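Barkar: Stadt lässt 391 Gehwegabschnitte erneuern

28. Mai 2021

Die Stadt Barkar will in diesem Jahr 391 Gehwegabschnitte instand setzen lassen. Der Bauausschuss stimmte der Vorlage der Verwaltung mit großer Mehrheit zu. Den Auftrag erhält die Firma Prieto, die bereits die Arbeiten am Busbahnhof ausgeführt hat.

Grundlage der Liste ist eine Begehung aller Wohnstraßen aus dem vergangenen Herbst. Aufgenommen wurden Risse, abgesackte Platten und offene Fugen. Als dringend gelten 293 Abschnitte, der größere Teil davon im Stadtteil Omolau. Die übrigen sollen bis November folgen, sofern das Wetter mitspielt.

Teilnumen 12 Kilometer Gehweg sind nach Angaben der Verwaltung betroffen. Gebaut wird abschnittsweise, damit die Hauseingänge erreichbar bleiben. An Kreuzungen werden die Bordsteine abgesenkt — eine Forderung, die der Seniorenbeirat seit Jahren erhebt. Zebrastreifen, deren Markierung abgefahren ist, bekommen im selben Zug neue Farbe. 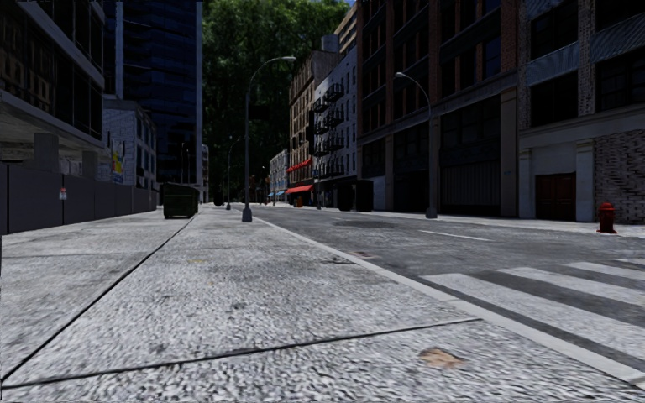
Gehweg aus Beton neben einem Zebrastreifen mit abgenutzten Streifen.

Für die Anlieger entstehen keine Kosten. Straßenausbaubeiträge fallen nicht an, weil es sich um Unterhaltung und nicht um einen Neubau handelt. Das Geld kommt aus dem laufenden Haushalt, dazu gibt es einen Zuschuss des Landes. Über dessen Höhe wird noch verhandelt.

Kritik kam aus der Opposition. Sie bemängelte, dass die Radwege in der Vorlage nicht vorkommen, und beantragte eine eigene Liste dafür. Der Antrag wurde in den Verkehrsausschuss verwiesen.

Während der Bauzeit gilt in den betroffenen Straßen auf einer Seite Halteverbot. Die Schilder werden einige Tage vorher aufgestellt. Die Buslinie nach Omolau wird zeitweise umgeleitet, die Haltestelle am Markt entfällt in dieser Zeit. Der Wochenmarkt findet wie gewohnt statt.

Schäden, die nicht auf der Liste stehen, können über das Meldeportal Korix oder telefonisch beim Tiefbauamt gemeldet werden. Die vollständige Straßenliste hängt im Rathaus aus.

14 Kommentare
37 Mal geteilt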